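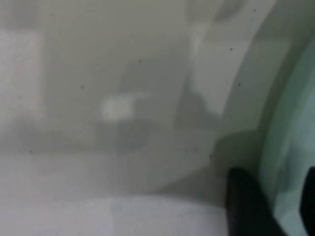 Fasik Wrist Camera and Two-Finger Gripper Set

Price: $2299
Sold by: Inmont
Availability: in stock, ships from our Cukville warehouse
Price valid for orders placed after January 31, 2026

The Fasik set is an electric gripper with a small color camera mounted beside it at the wrist. It is meant for light bench arms that pick up bowls, lids, housings, cups and similar parts. Gripper and camera share one bracket and one cable run, so you order one item and mount one item.

The price covers a single arm. If you run two arms on one bench, order two sets. The controller box handles one gripper only and cannot be split.

In the box

Gripper body with two black fingers
Wrist camera with fixed-focus lens
Mounting bracket and screws
Controller box and power supply
Cable, wrist to controller
Spare fingertip covers, 4 pieces
Printed setup sheet

Specifications

Opening between fingers: 80 mm
Grip force: adjustable in software, up to 40 N
Drive: electric, no air supply needed
Camera focus: fixed
Fingertip covers: matte black, replaceable
Warranty: one year, parts and labor

Not included

The arm itself, the adapter plate for your arm, the computer and any lighting. Adapter plates are listed under Accessories. Please check the bolt pattern on your arm before ordering one, as cut plates can't be returned.

About the camera at close range

The lens is set for working distance, from the approach down to a short way above the part. Once the fingers are around something, the nearest surfaces go soft. On smooth, pale or shiny parts you will also get reflections from overhead lights, and these can be brighter than anything on the part itself. Clear and tinted plastic is harder again. If your software has to find an edge in the last part of the move, plan on a second, fixed camera looking at the bench from the side. We sell one, but any decent camera with adjustable focus will do the job.

Dust shows up as small dark specks when it sits on the protective window. Wipe the window with a dry lens cloth at the start of each shift. Do not use alcohol on it. A replacement window is a stock item and takes a few minutes to change.

Planning your budget

The set is usually a small part of the total. Customers who come back to us with a bigger bill than they expected have nearly always left out one of these:

Lighting. Ceiling lights are fine for a first test. For regular work with glossy parts, price a diffuse panel or a light tent over the bench. If there is a window close by, add a blind.

Fingertip covers. They wear faster on rough parts and on anything with a sharp rim. Order a second pack with the set and you save a shipping charge later.

Setup time. Allow a full day for mounting, cabling and the first camera calibration. A second person helps with the cable run, especially on longer arms. Calibration has to be repeated every time the bracket comes off.

Spare cable. The wrist cable bends with every move and it will fail at some point. If a stopped bench costs you money, keep one on the shelf.

Storage. If you plan to save camera footage from every pick, ask your IT people for a figure before you buy. They tend to want notice.

Will it fit my parts?

Measure the part where the fingers will hold it. A bowl or basin that is too wide to grip across the outside can often be picked up by the wall, with one finger inside and one outside. Check that the finger inside has room to open. Thin walls flex, so start at the lowest force setting and work up.

You can send us up to three sample parts. Olumide Adeleke runs the test bench in Cukville and will return them with a short report and the camera footage. There is no charge for this apart from postage. The wait is normally two weeks, longer in April when the bench closes for maintenance.

Customer notes

"Went on without trouble. The adapter plate took longer to arrive than the gripper did, so order them together. Grip is good on our molded shells. We bought the side camera after a month and should have bought it at the start." Hendrik Du Plessis, Matlala

"Does what the page says. The setup sheet could use a drawing of the cable clamp." Taner Tatlı

The cable clamp drawing is now on the back of the setup sheet.

Ordering

Purchase orders and cards accepted. Schools can ask for payment in two parts. For a written quote, email the sales desk with the make and model of your arm, how many sets you need and whether you want the adapter plate. Riaan Sibiya handles quotes and Ieuan Beddoe handles returns and warranty claims. Unused sets can be sent back within 40 days in the original box.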